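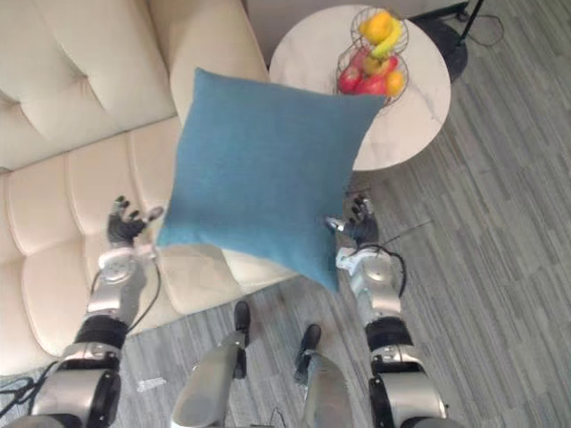 The blue cushion and the little round white table.

2022-10-30

The clocks went back in the night, so I had an extra hour and spent all of it in the kitchen with the letters from Grandad's tin spread out in front of me. I have been promising myself I would start on them ever since August, when my cousin brought them down from Surmont in a carrier bag (a carrier bag! after they had lasted all those years), and I kept finding other things to do. Today it rained from the moment I got up and I ran out of excuses.

There are 21 of them, most in pencil, and all to my grandmother while he was away working on the harbour wall at Plondport. I had always imagined him writing about the sea, but he hardly mentions it. He writes about his dinners. There is nearly a whole page on a mutton stew that his landlady spoiled by putting turnips in it, and he was still cross about it in the next letter. He also writes a good deal about a man called Custódio Azevedo, who had the other bed in the room and was teaching him to play the concertina, and I do wonder what the landlady made of that.

Money comes into it too, as it must have done. He had saved 40 pounds by the spring and was very proud, and then three letters later he had lent some of it to Custódio for his passage home, and you can feel him working up to telling her. "You would have done the same, Nell," he says. I think she probably would, though not without a few words on the subject.

I copied out six before my hand gave up, then had a boiled egg and a long sit down. His sevens look just like his ones, so I may have some of the dates wrong, and there is a word in the fourth letter that could be Basuro or could be almost anything. I shall ask my cousin, who has better eyes - and better patience, if I'm truthful.

Dark by five, and I felt it. Soup for supper, no turnips. I must buy another notebook and a box for the letters tomorrow, and ring Margaret about the curtains.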